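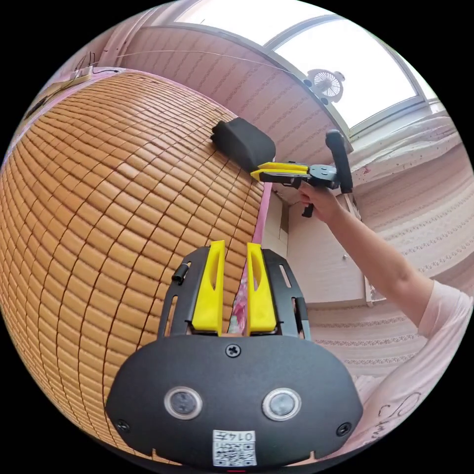

Two hand-held grippers at bed level, from the Ivlow project of the Hirirham Robotics Club.

FOR IMMEDIATE RELEASE

Student Robotics Club Enters Golob Challenge With Plan to Tidy a Bedroom, Starting With Somebody Else's

RURSKA, Aug 28, 2026 - The Hirirham Robotics Club, a student group best known on campus for a line-following cart that once followed a line into a fountain, today announced its entry in the Golob Household Challenge, a student competition in which robots attempt chores that students have been avoiding by hand for generations.

The entry is called Ivlow. It is a system meant to learn how to pick up, move and put down ordinary things on an ordinary bed: clothes, cushions, whatever has landed there since the weekend. The club has 49 members this year, a record, and a number of them have volunteered their own bedrooms for the work. The club has chosen to see this as enthusiasm.

Work on Ivlow began in February, when the club voted to retire the cart and try something with fingers. The plan at that point was to build a full robot arm over the spring. The budget was then read aloud, and the plan changed. Members now do most of the work with hand-held grippers. A person holds the tool, squeezes the trigger and does the chore through the gripper's fingers, while the tool records the motion from down at its own level. Those recordings go into training the software, and the software will eventually drive the one arm the club can afford, which is secondhand and arrives, according to the seller, soon.

"We wanted to start with the arm like everyone else," said Miroslava Dovhaniuk, the club's president and a third-year mechanical engineering student. "Then we spent a month teaching ourselves to pick up a sock using two fingers and a trigger, and I think we were all a bit humbled. I have a hand. I have had it my whole life. I was still losing to the sock."

The Golob Household Challenge will be held at the Rurska Exhibition Hall. Teams are given a bed they have never met and 10 minutes to clear it. Clothing goes in one place, everything else in another, and points come off for dropping items, dragging the bedding onto the floor, or folding something into a shape the judges cannot identify. Folding is optional. The club has read that sentence of the rulebook many times and finds it very moving.

Ivlow has 3 stages. In the first, the gripper learns to approach an object without pushing it away, a skill that sounds modest until one has chased a cushion the length of a mattress. In the second, it learns to take hold of cloth by one layer and leave the rest alone. The third is the pile. The club is spending most of its time on the first stage and most of its meetings arguing about the third.

The club has set itself a few rules for the sessions. Nothing on a bed is to be arranged for the gripper's convenience. Anyone holding a tool has to finish the pickup they began, however badly it is going, and the bad ones are kept. There was some resistance to this last rule, mainly from people whose attempts were going to be kept.
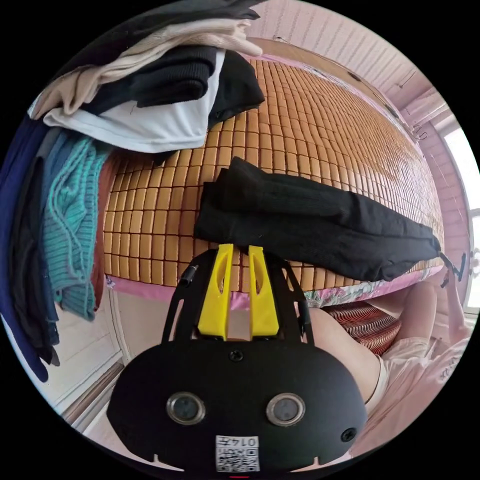
Knitwear has become the project's main opponent. A cotton shirt, pinched almost anywhere, will come along with some dignity, but a knit stretches toward the gripper and stays exactly where it was, and a thick one can hide its own edge from a tool that sees the world from the height of the mattress. A ribbed black piece lying across a tiled mat, with the yellow fingers right at its near edge, is close to the simplest version of the problem, and members still disagree over which end to start from. The heap at the head of the bed, with a bulky black knit in the middle of it and a teal sweater hanging down the side, is the version they expect to be given in competition. Dovhaniuk has proposed that the software's first decision in such cases should be whether to begin at all, and has asked for this to be entered in the minutes as a joke.

The beds themselves have been an education. The club's first practice surface was a lab table covered by a gray blanket, on which early results were excellent. Real bedrooms came with patterned sheets, woven mats, strong daylight from one side and very little floor to stand on. Results since then have been described in the club's own progress report as "more informative."

"The blanket lied to us," Dovhaniuk said. "It was flat and it was one color, and we got very confident. The first bedroom took that away before lunch. I'd tell any new team to skip the blanket and go straight to someone's laundry, though do ask first."

So far the club has collected more than 2 months of weekend sessions, along with a shared spreadsheet in which members rate each garment for difficulty. The top of the list is held by a hooded sweatshirt whose drawstring has been the subject of a separate meeting. Belts are unrated, as the column was left blank by common agreement.

The software side is handled by a smaller group that meets on a different evening and would like it known that they also do chores. Their current job is sorting the recordings by type of grip, a task for which they built a small labeling tool and then, in the tradition of the field, spent longer on the tool than on the labels. They expect to have a first trained version ready for the arm when it is delivered. Should the arm be late, the group has a simulator, in which the laundry is made of triangles and behaves beautifully.

Ivlow's recordings and notes will be shared with other student teams after the competition, including the drawstring material. Teams entering next year's challenge may write to the club for an early copy of the session guide, a short document covering how to hold the gripper, how to approach soft objects and how to thank a host family whose bed one has just spent an afternoon pinching.

New members are welcome at the start of term. No experience with robots is needed. Members of the public who would like to offer a bedroom should know that the club tidies a fairly small portion of what it touches, and that things tend to end up near where they began.

About the Hirirham Robotics Club
The Hirirham Robotics Club is a student-run group open to all departments. It builds, programs and periodically retrieves small robots. The line-following cart is on display outside the club room and may be viewed during the day. It is dry.

Media contact
Miroslava Dovhaniuk, President
Hirirham Robotics Club, Rurska
Interviews by arrangement. Demonstrations of the gripper can be given at the club room; please bring a sweater.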